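About Kistach

Kistach prepares team identity records for amateur and semi-professional sports clubs. The work covers names, crests, uniform colors, numbering and the written rules that govern their use. We do not design logos. Clubs bring us a design, or a set of old ones, and we turn it into a standard that a printer, an embroiderer or a scoreboard operator can follow.

The company was formed when two uniform suppliers, Valtergate and Moffat, combined their records departments. Manufacturing stayed with the original firms and was later sold. Kistach kept the archive, the color measurement equipment and the client list. We now have 17 employees and work from a single office in Cernolness.

What a standard contains

A Kistach standard is a numbered document, usually under 80 pages. It fixes the club name in its long and short forms, the approved abbreviations, and the order in which name and place appear. Colors are given as measured values for cotton, polyester mesh, vinyl and screen display, with a permitted tolerance for each. Crests are supplied at three sizes. Below the smallest size, a simplified mark is used.
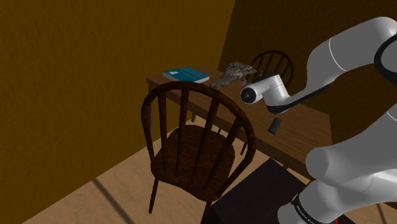 Numbering rules take up more of the document than most clubs expect. They cover digit height, spacing, outline width, retired numbers and the handling of players who change number during a season. Leagues differ on minimum digit height, and a club that plays in two leagues gets a separate table for each.

Name changes

Roughly a third of our work comes from clubs that are changing their name or merging with another club. We issue a transition schedule that lists every item carrying the old name - uniforms, signs, tickets, league filings, web addresses - and the date by which each is replaced or withdrawn. Old records are closed but not deleted. Statistics remain filed under the name in use when the game was played, with a cross-reference to the current one.

Review and corrections

Standards are reviewed every October. Clubs may submit corrections at any time, and minor ones are issued as a supplement at no charge. A change to a primary color or to the club name requires a new edition.

Page last revised 2021-07-16.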